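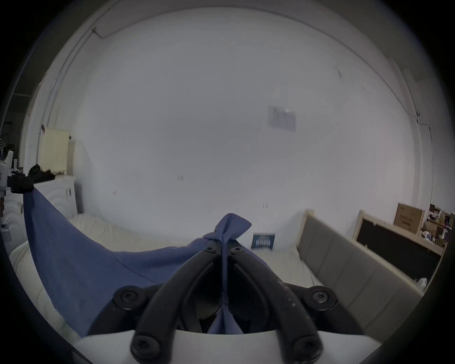

Two grippers, one blue cloth and the mattress at Hinach's open afternoon

Home | Visits | Workshops | Odd jobs | About me

I've changed a lot of beds in my time (eleven summers in my aunt's guest house will do that to a person), so when Hinach said they were opening their doors for an afternoon in July and that the theme was housework, I was on the train before I'd finished my toast.

The place is at the back of the old Tornamel yard, up a flight of stairs that would finish off anyone carrying a wardrobe. I got there a bit after 2 and was handed a sticker and a very strong coffee by Ronaldo Toledo, who runs the visits and talks even faster than I do. We got on well!

I'd expected something like a car plant, all fences and yellow lines. The bed room is more like a spare bedroom halfway through a house move. There's a radiator, a white dresser with little knobs, a grey padded headboard standing beside the mattress, and over in the corner a table heaped with boxes and bottles. I liked it straight away. If a machine can only make a bed in an empty white cube it's no use to me, as my own spare room looks a good deal worse than that.

The work goes like this. A person takes a gripper in each hand, black curved fingers at the end, and does the chore with those instead of their own fingers. Everything gets recorded, and the recordings are what the robot arms learn from later on. Benedito Vasconcelos was on cloth that afternoon. One gripper had the fabric pinched up in the middle so it stood in a peak with a tuft on top, the other had hold of the left corner, and the rest sagged between them over the mattress. Anyone who has wrestled a double sheet on their own will know that sag. He told me he'd done 644 goes at cloth since he joined and that he now dreams in corners. They want 3000 before they'll let the arms have a proper try.

Then I got a turn, and oh dear. You lose all feeling in your fingertips, obviously, so you're going by eye, and cloth doesn't tell your eye very much. I could grab it fine. Letting go in the right place was what beat me. I dropped it, picked up two layers when I wanted one, and got a kind cheer from a couple from Soriano who'd come to look at it for their laundry business.

So can the machines do it yet? I asked Ronaldo straight out. He said the arms next door will pick up a towel and put it down somewhere sensible most of the time, and that a fitted sheet is still a bad joke. We watched one fold a tea towel and it took long enough for me to finish the coffee. The fold was a bit skew. My aunt would have sent it back.

The shop-floor half of the tour was further along, to be fair. They had an arm putting Gurkora jars on a shelf, labels facing out, and it went through a tray of them without a wobble while we stood there. Jars hold their shape, which must help. I asked what it does if somebody leaves a jar on its side and got a long answer that I think meant it calls a person over.

I'd go again next year just to see whether the tea towels have got any straighter. Wear flat shoes for the stairs and eat beforehand, the biscuits were gone by three.

Contact | © Odd Jobs and Outings | Back to top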